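Search this site Go
2026-10-12 — Play Environments Group, Tandusside
Last updated: February

3.2 Printed and movable controls

Controls were coded as printed (graphic only) or relief (raised or movable). The Dilthorpe corpus holds 908 control elements from 93 play kitchens, and nearly two in three were coded as printed. Burners were the most uniform class: concentric rings with a red center recur across makers, whatever the finish of the cabinet. Hood controls varied more — plus and minus signs often share a strip with knobs (Figure 3). Utensils and cookware were logged separately, as they move between stations during play.

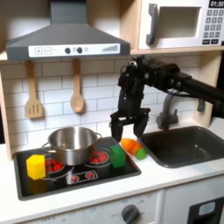
Figure 3. Cooking station with hood, stovetop and steel pot; microwave display at 01:30.

Boiko objects that the printed class is too broad, and that a numbered keypad invites pressing in a way a burner graphic does not. We retain the class here and report keypads as a subgroup in Section 4, using the Sullness scheme.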